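Section 5. Preparing and Mounting the Trestinholm Maple Work Board

A good board makes every other job on the table nicer, and maple is a lovely wood to work on. It's dense, it stays flat if you treat it well, and the grain gets richer with every coat of oil. Set aside an afternoon for this section. Most of that time is waiting for oil to soak in, so you can read ahead to Section 6 in between.

What you need

Trestinholm maple board, long format
Fixing screws with washers, black finish (in the small bag marked B)
Hex key, supplied
Sandpaper, 400 grit
Stoltari board oil, or any clear oil meant for bare maple
Two lint-free cloths
Soft pencil

5.1 Unpacking and resting the board

1. Cut the carton along the short end and slide the board out flat. Do not stand it on a corner.
2. Lay it on two battens so air can reach both faces.
3. Leave it in the room where it will be used until the next morning. In October, when the heating first comes on, give it a second night.

Note: Each board is glued up from strips of maple, so you will find faint seams running lengthwise. Knots and dark swirls are part of the wood and do not weaken it. Archana Goel, who picks our lumber, goes looking for boards with some life in them, and we love her for it!

5.2 Sanding and oiling

1. Wipe the top with a dry cloth.
2. Sand lightly with the grain, using long strokes and almost no pressure. The factory surface is already good – you are only taking off the fuzz.
3. Run the paper along the front edge two or three times, following the rounded profile. Don't try to sharpen it.
4. Wipe off all the dust, then wipe again.
5. Pour a small pool of oil in the middle and spread it outward with a clean cloth.
6. Wait 30 minutes and rub off whatever is still sitting on the surface.
7. Repeat once on the top and once on the underside.

Caution: Cloths soaked in oil can heat up and catch fire by themselves. Spread them flat outdoors to dry, or put them in a metal can of water with a lid. Never leave them in a heap.

5.3 Positioning on the perforated table

The board is made for tables with a regular grid of threaded holes, including the Sturkatance series. With any other table, check the thread against a screw from bag B first.

1. Sweep the table and clear any grit out of the holes you plan to use.
2. With a helper at the other end, lower the board with its long side running left to right.
3. Slide it until the fixing holes sit over holes in the table. A strip of table should still show at the left, the right and the front.
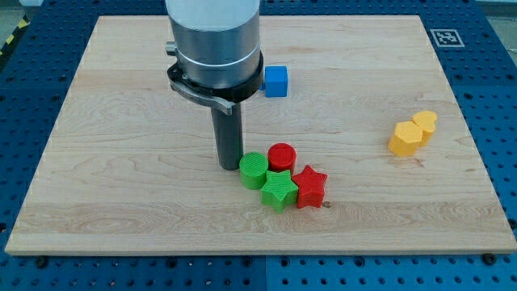 4. Draw a light pencil mark on the underside at one end, so you can put the board back the same way around after cleaning.

Caution: The long board weighs more than it looks. Keep your fingers out from under the edge as it comes down.

5.4 Fastening

1. Start every screw by hand before tightening any of them.
2. Turn each one with the hex key until the head meets its washer, then give it a quarter turn.
3. Press down on each corner. If one rocks, back off all the screws, look underneath for grit, and start again.

Note: Wood moves across the grain as the seasons change. Snug is enough – a screw that is cranked down hard can split the end of a strip.

Spare screws are part number 960 on the Yadav order sheet. For questions about fit, ask for Vikas Sandhu at the parts desk and have your table's thread size handy.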